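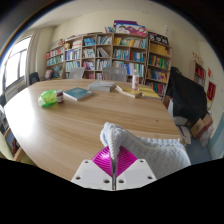
White knitted cloth and a green plastic bag on the oval table

Can I sit in on a court hearing if I have nothing to do with the case?

Asked by Saranya Kotian, 3/19/19

I just joined a small legal aid group called Flodham and I'm so excited about it! They run a court watching project where you sit in on eviction hearings and write down what happens (did the tenant have a lawyer, was an interpreter offered, how long did it take). My training isn't for a while and I would love to go see a few hearings on my own first. Do I need permission from the judge? Can I take notes? I'm in a county with 2 courthouses and I don't know which one handles evictions.

3 answers

Sharada Thampi
Welcome, you're going to love this! Most civil hearings in the US are open to the public, evictions included, and you normally don't need to ask anyone first. Call the clerk's office and ask for the landlord-tenant calendar – they can tell you which building and what time it starts. Get there early, because security lines can be slow on eviction mornings. Pen and paper are usually fine. Phones are a different story, some courts make you switch them off and some won't let them in the door, so check the court's website. If the bailiff asks why you're there, "I'm observing" is plenty. I started in January and my first morning taught me more than a whole stack of reading!! Juvenile and some family cases can be closed, so don't be put off if you get turned away from one of those.

Sivaprasad Raju
yes you can go. wear something with pockets

Narayanan Ramasamy
Agree with Sharada. One thing to add – don't give advice to tenants in the hallway, even when you really want to. If you aren't a lawyer that can get you and Flodham in trouble. Carry the number for your local legal aid office and hand that out. Room 249 was always the busy one at my courthouse, so ask the clerk which is yours. Have fun and come back and tell us how it went!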